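Mancombe Stone Care: Your Questions Answered

Hello and welcome! We get a lot of questions about looking after marble at home, and I have tried to gather the ones that come up week after week into one place. I'm Sumeya Shiferaw, and I have been answering the phone at Mancombe for 13 years now, so if you have called us with a ring on your vanity top, chances are we have spoken already. Please don't feel silly asking any of these. I asked most of them myself when I started.

Is marble too delicate for a kitchen?

I don't think so, but it does depend on who is cooking. Marble is soft as stone goes and it reacts to acid, so lemon juice, vinegar, wine and tomato sauce will all leave their mark if they sit. If you wipe up as you go and don't mind a little wear showing over the years, you will be very happy with it. If a dull spot next to the sink is going to keep you awake at night, you may want to look at a granite or a quartzite (we carry both, and I am glad to send samples).

What is the difference between a stain and an etch?

People use the two words for the same thing, and it leads to a lot of wasted scrubbing! A stain is something that has soaked in, and it usually looks darker than the stone around it. An etch is a spot where acid has eaten away a tiny bit of the surface, so it looks dull or pale and you can often feel it with a fingertip. No cleaner will lift an etch, as there isn't anything in there to lift. It has to be polished out.

Should I get polished or honed?

Polished is the shiny one and it brings out the veining beautifully, especially in the darker stones. Honed is satiny and more forgiving, and etches blend in better on pale marble. On dark marble it is a closer call, because a honed dark top can show greasy fingerprints. We keep a polished and a honed piece of Skalness by the front counter, side by side, and you are welcome to come in and put your hands all over them. That is what they are for.

What do you clean it with every day?

Warm water, a drop of mild dish soap and a soft cloth, then a second cloth with plain water, then dry it off. The drying matters more than people think, particularly if your water is hard. If you would like something in a spray bottle, we sell Evomix stone cleaner at the counter and it does a nice job. Please keep glass cleaner, bathroom sprays and anything with bleach well away from it.

How do I know when to reseal?

Put a spoonful of water on the surface, somewhere that gets a lot of use, and go and have a cup of tea. Come back in 15 minutes and wipe it up. If the stone underneath has gone dark, it is time. A busy kitchen may want sealing every year, while a hall table may go for several. Sealer slows down stains but it will do nothing at all for etching, and I do wish the labels said so in bigger letters.

Can I seal it myself?

Yes, and plenty of our customers do. Clean the top well the night before so it has time to dry out fully, work in sections, and buff off every bit of the extra before it turns tacky. That last part is where folks get into trouble - they leave it on longer thinking more will soak in, and then they have a hazy film to deal with. If this has happened to you, call me before you reach for a scouring pad.

I have an oil stain. Is it hopeless?

Hardly ever. Mix baking soda with a little water until it is like peanut butter, spread it over the stain, cover it with plastic wrap and tape down the edges. Leave it a full day, take the wrap off and let the paste dry before you scrape it away with something plastic. You may need to do this up to 6 times for an old stain, so be patient with it. Each round should leave the mark a bit lighter.

Does dark marble need different care?

The routine is the same, but dark stone shows different things. Crumbs and oil hardly bother it, while water spots, dust and etches stand out much more than they would on white. Keep a dry microfiber cloth handy and you will be fine. I would also set it near a dark wood if you like a quiet, moody room, or a pale one if you want the pattern to come forward.

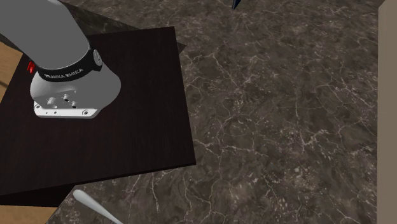 Will a heavy appliance damage the top?

A stand mixer or an espresso machine sitting still on a well-supported counter is nothing to worry about. Sliding it is another matter, as grit gets caught under the feet and scratches. Stick some felt pads underneath, or lift it when you need to move it. Do be careful about weight on an overhang or close to a sink cutout, where the stone is at its weakest.

What does repolishing cost?

Our Gebremichael team does the home visits, and a single etched area starts at $128. Whole countertops are priced once we have seen them. Send two or three pictures taken in daylight and I can usually tell you which one you are looking at.

When can I reach you?

We are open until 4 on Friday and until 5 the rest of the working week. Leave a message if I'm with a customer and I will call you back the same day if I can.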